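Lernex Kids: How Things Work at Home

Home | Animals | Weather | Around the House | Our Bodies | Ask a Question

Print this page | E-mail this page

Why Do Jackets Get So Crumpled?

Tue 7 January

You take off your jacket and drop it on the bed. An hour later you pick it up and it is full of creases. You did not sit on it. So where did the creases come from?

To answer that, we need to look at what a jacket is made of and what happens when you fold it.

Cloth is made of threads

Most cloth is made by crossing threads over and under each other, or by looping them together. Each thread is made of many tiny hairs called fibers. Cotton fibers come from a plant. Wool fibers come from sheep. Polyester and nylon fibers are made in factories.

When cloth hangs straight, the fibers lie the way they were set when the cloth was made. When cloth is bent, the fibers on the outside of the bend are stretched a little and the fibers on the inside are squeezed.
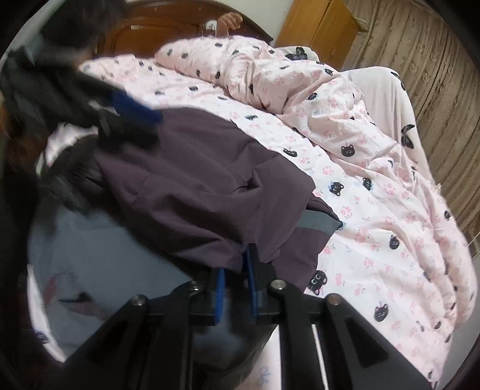
If the cloth is bent for only a moment, most fibers spring back. If it stays bent for a long time, some of them settle into the new shape. The line you see afterward is a crease.

Heat, water and weight

Three things make creases worse.

Heat makes fibers softer, so they bend more easily. When they cool down, they stay bent. This is why clothes left in a pile in a warm dryer come out wrinkled. It is also how an iron works, except that an iron presses the fibers flat.

Water does something similar to cotton. Damp cotton creases easily and keeps the crease when it dries. Polyester takes in very little water, so it does not wrinkle as much.

Weight presses the bends together. A jacket at the bottom of a heap will have sharper creases than one on top.

Why jackets are tricky

A T-shirt is mostly a front, a back and two sleeves. A jacket can have many more pieces. It may have a collar or hood, a lining, pockets and a zipper. Some jackets are sewn from panels in two colors, such as purple and gray. Every place where two panels meet is called a seam. The cloth is thicker at a seam, so it does not bend the same way as the cloth beside it. That is why a jacket will not lie as flat as a pillowcase.

Sleeves are the hardest part. They are tubes, and a tube has no flat side until you press it. Cuffs often have elastic inside, which pulls the cloth into small gathers. Those gathers are supposed to be there, so do not try to smooth them out.

How to fold a jacket on a bed

A bed is a good place to fold because it is wide and soft. Pull the bedspread straight first. If it has a pattern, like flowers or cats, you can use the pattern to help you see whether the jacket is straight.

1. Empty the pockets. Close the zipper or the buttons if there are any.

2. Lay the jacket on its front. Smooth it from the middle out to the sides with your hands.

3. Fold one sleeve across the back. Fold the other sleeve over it.

4. Pinch the bottom edge in both hands and bring it up to the collar. Let the air out before you press down.

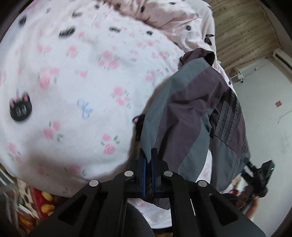
Try it yourself

You need 2 old handkerchiefs, one cotton and one polyester. Ask an adult before you start.

Scrunch each one into a ball and put them both under a heavy book. Leave them there overnight. In the morning, open them and lay them side by side. Which one has more creases? Now hang them both up and look again at bedtime.

Words to know

Fiber: a very thin hair that threads are made from.
Seam: the line where two pieces of cloth are sewn together.
Lining: a second layer of cloth on the inside of a jacket.

Contact Lernex Kids | Copyright Lernex | Back to top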